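Keep the Bucket

My sister-in-law sent me a link to a Bellumer cleaning caddy last week. Wheels, a drawer, a little hook for the spray bottle. Sixty-six dollars. I own a bucket. It cost me 11 and I've had it since the apartment on Clulesen Street.

I think we've been talked out of plain buckets. Every January it's the same, the stores fill up with bins and caddies and things that clip to other things, and we all decide the mess is an equipment problem. Mine isn't. My mess is that I don't start.

A bucket gets you started. It's right there by the wall. Rag goes in, bucket goes along. You can carry the thing room to room and throw whatever you pick up into it, then sort it out at the end.

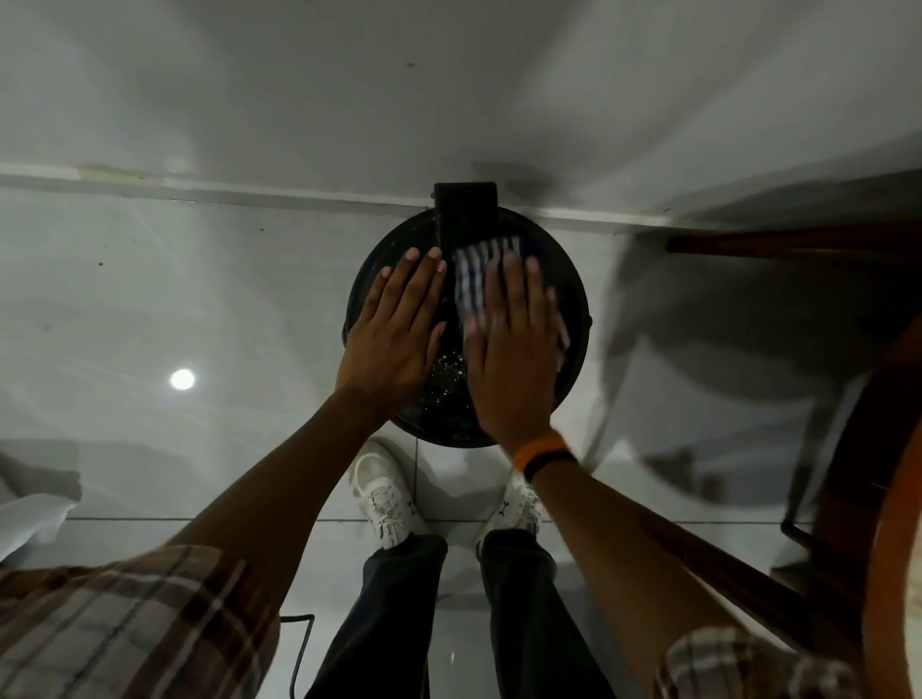 And yes it gets grubby. Bits in the bottom, specks of who knows what. So tip it out and rinse it. Try rinsing a caddy with a drawer – I did, at Bukola Briggs's place, and we were picking lint out of the runners with a fork. She has 2 of them. One holds the refills for the other.

Somebody will say storage. Fine. A bucket takes up floor, I'll give you that, and mine has been kicked over more then once. Still less room than a cart.

Vasiliki Zacharopoulos wrote on her blog that good tools make you want to clean. Maybe hers do. I've never wanted to clean in my life. I want it over with before dinner – black bucket, old cloth, done. I'm not buying the caddy.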